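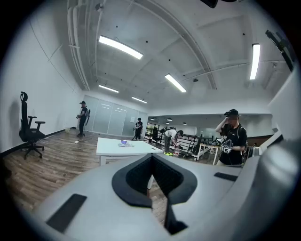 Club members working with the hand-held grippers.

Jollemel Robotics Club
Minutes of the October general meeting

Held Friday at 5:30 p.m., upstairs room
Chair: Ruairí Nic Aodha
Minutes: club secretary

1. Opening
The chair opened the meeting at 5:34. The minutes of the September meeting were accepted with one correction: under Storage, "left cabinet" should read "right cabinet."

2. Where the project stands
The chair reported on the gripper project. The goal for the semester is 100 complete pick-and-place demonstrations recorded with the hand-held grippers. The club has 28 that pass the check. Others were recorded but rejected, mostly for tracking dropouts when the marker cube turned away from the head camera.

Members asked whether rejected runs could be trimmed and kept. The chair said no for this semester. A run counts if it is good from start to finish, and the rule will stay the same until the Flanagan showcase so that everyone's numbers mean the same thing.

There was some discussion about speed. New members tend to move too fast in the last few inches before the grasp. It was agreed that each new member will do two slow practice runs with an experienced member watching before recording anything.

3. Hardware
a) Jaws. The rubber on one of the older jaws is wearing at the tip. Replacement rubber is to be ordered from Grarer, same thickness as last time. The order will also include spare screws for the jaw housing.

b) Marker cubes. One cube was printed with two faces swapped and has been taken out of use. The hardware group will reprint it on matte paper. Glossy paper gave glare under the ceiling lights in September and should not be used again.

c) Backpacks. Straps need to be tightened before each session. The chair asked members to put their cables through the strap loops and not let them hang.

d) Batteries. Charge after use and write the date on the tape. Several had no date this month.

4. Objects for the tabletop task
The task group wants more variety. So far most runs use boxes and cups, and those are easy. Small items with an odd outline and soft packaging are harder for the grippers and should make up a larger share of the remaining runs. 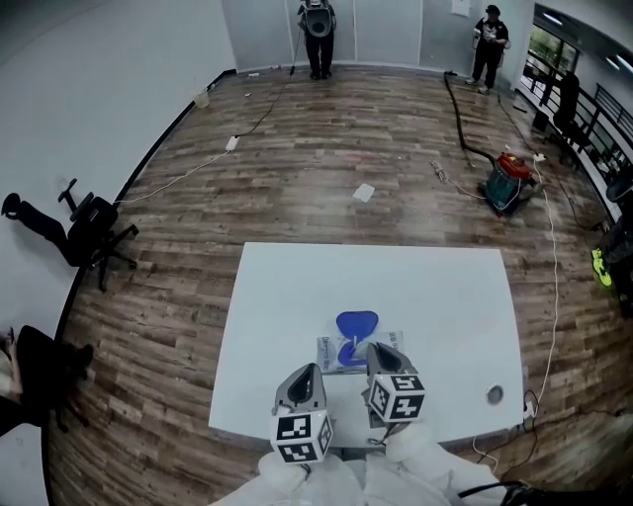

Two grippers at the table, with a small blue and white item on its plastic bag.

Clear bags were discussed at length. One member felt they should be left out because the camera has trouble with them. Another said that is the reason to include them, as the Flanagan task list has packaged goods on it. Put to a show of hands: bags stay in. The task group will write up which objects have been used so that the same ones are not recorded over and over.

Members are asked to bring small household objects from home. Nothing glass, nothing with food in it, nothing you want back in perfect shape.

5. Room and cleanup
The room has to be left clear for the class that uses it next. Complaints were received after the last two sessions. Agreed:

Chairs go upright and back against the wall.
Paper scraps and cups go in the trash.
Extension cords get coiled and put in the cord bin. No cords left across the floor.
The vacuum is emptied before it goes back to the closet.

The last person out checks all four and signs the sheet by the door.

A request for a second table was put off until November. The chair will ask what it would cost to borrow one from the art room.

6. Flanagan showcase
The club has been given one table and a slot of fifteen minutes. The plan is to show a live recording on one side and the Breltus arm repeating a learned task on the other. The software group said the arm follows the training data well on boxes but still misses on smaller items. They would like 3 full evenings with the arm before the showcase and were given them. Sign-up is on the usual sheet.

It was suggested that visitors be allowed to try a gripper. Agreed, if a club member stands next to them and nothing is recorded.

7. Action items
Order rubber and screws from Grarer: hardware group
Reprint marker cube, matte paper: hardware group
List of objects already used: task group
Ask art room about a table: Ruairí Nic Aodha
Send showcase sign-up sheet to members: secretary

8. Other business
Club shirts: sizes are due to the secretary by the next meeting. Anyone who does not answer gets a medium.

The meeting closed at 6:40 p.m. Next meeting in November, same room, same time.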